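4.2 Where utensils rest between meals

Most households in the Sirnau sample had a drawer for cutlery, and most did not rely on it for the pieces they used every day. Those pieces stayed on or near the table. We call this the standing set. It was small, it was rarely matched, and people could say without looking what belonged to it. The Zarberg household is the clearest case (Figure 3).

Figure 3. Zarberg household, dining table and adjoining room.
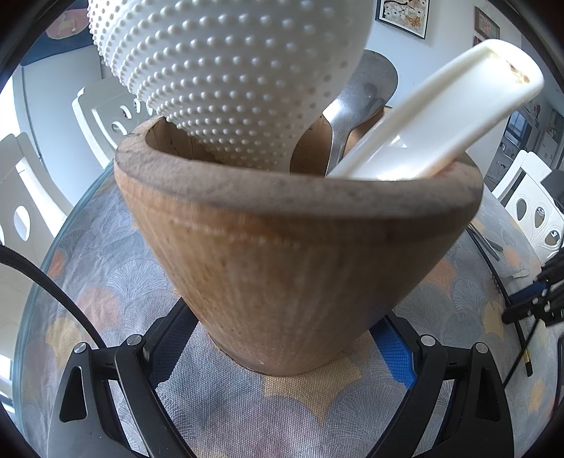 Containers for the standing set were seldom bought for the purpose. Malinowski used the word "adopted" for vessels that drift into a new job, and we keep that term. A heavy vessel with a narrow foot and a wide mouth was a common choice. The tall wooden cup in Figure 3 is of this type, and it holds a metal utensil with a scoop-like head beside a long piece of white plastic. In interviews, people described such vessels by their contents and only later by what they had once been.

Spoons moved more than any other item. They were carried to bedrooms and to desks and came back in small groups, often at the end of the day.

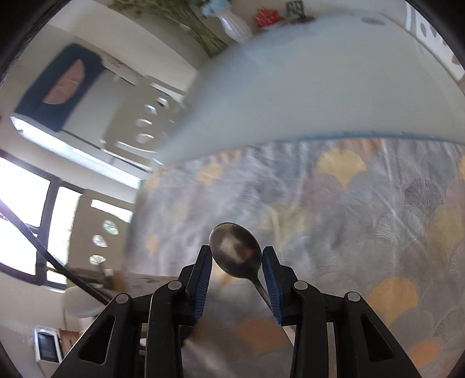 Return trips were shared unevenly. In two-adult homes one person usually made them, and the other tended to think that the items had never left the table.

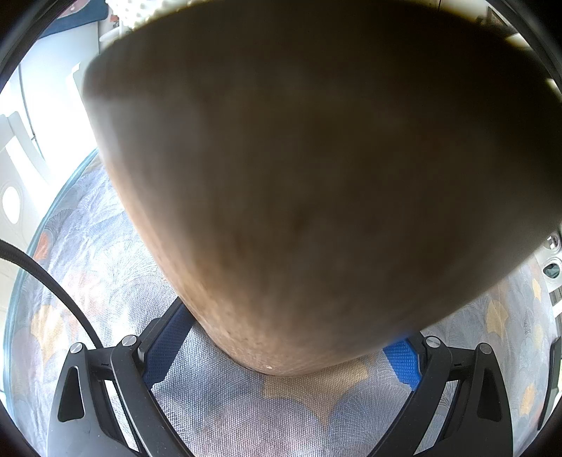 Table coverings also mattered. A wipeable layer over cloth made people more willing to lay utensils down directly, with no rest or plate beneath them. Forks and chopsticks were then left side by side and sorted later.

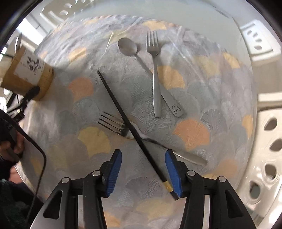 Sorting was done by owner before it was done by type. Marked or decorated handles made this easier, and children learned their own pieces first. Perihan Sönmez coded these episodes separately, and they are taken up again in Section 4.3.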